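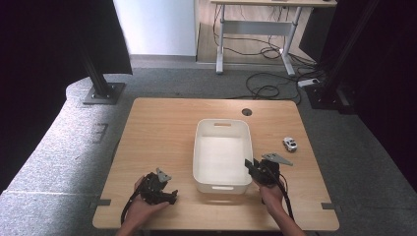 The students at Drilwood College call it the toy box job, and it has taken over their evenings since September. The idea sounds like something a toddler could manage: pick a toy up off the table, put it in a storage basket, let go. Getting a robot to learn it is another matter, and the robotics club has decided to teach by hand, quite literally. A student takes a black gripper in each hand, cables trailing off towards the floor, and does the tidying personally, with a white plastic basket in the middle of the table and a little white toy car with dark windows lying off to the right of it. Every go is recorded, and the recordings become lessons for a machine.

I spent an afternoon with the club in the run-up to the Sarkavero Cup, the regional student contest that gives each team a tabletop, a container and a selection of household bits, and asks their robot to clear up. I went in expecting whiteboards full of sums. What I got was a lot of laughing, a lot of dropped toys and a proper argument about thumbs.

The argument was Mahtab Sadeghi's. She is in her second year of mechanical engineering and she is convinced that most of the club squeeze too early. "You watch people and they shut the fingers while they're still moving," she told me, miming it with a biscuit. "Then the robot learns to do that as well, and it bats the thing across the table. You have to arrive, then close." She had me try it. I arrived, I closed, and I sent my target over the side. She was very kind about it!

Holding the grippers is odder than it looks. Your own fingers are right there, perfectly able to pick up a toy, and you have to ignore them and think about two metal plates a little way beyond your knuckles. The cables tug slightly when you stretch. After ten minutes I'd stopped noticing, and after 20 I was oddly proud of how I could tip something over the rim of a basket without touching the side.

The club has 19 members this year, and they share out the recording in short turns so that no one gets sloppy. The target for each toy is 200 good runs – "good" meaning that it went in and the person holding the grippers didn't do anything daft on the way. Between runs the toy gets moved. Sometimes the basket is turned as well, end on or side on, so the robot doesn't come to believe that baskets only ever face one way.

Nii Dankwa looks after the software side and is the calmest person in the room by some distance. He joined to build wheels for things and got hooked on this instead. Last term's first trained model, he says, took around 90 minutes to put away a single object, mainly by hovering. He showed me the clip at high speed and it is wonderful, like watching somebody try to remember why they came upstairs. The current one is far quicker, though it still has a weakness for the rim of the basket and will sometimes rest a toy on it with great care.

Two of the other teams are strong. Cernmont won last time with a very tidy one-armed robot, and Jafarzadeh House, a sixth-form group, have a reputation for turning up with something nobody has seen before. Drilwood's members talk about both with real admiration, and several of them swap tips with the Cernmont lot online.

When I left, Mahtab was back at the table with the grippers on, and Nii was calling out the next starting position. The contest is on May 29, 2026, and spectators can come in free from mid-morning. New members are welcome at Drilwood at any point in the year, with no experience needed – they'll put the grippers in your hands on the first evening.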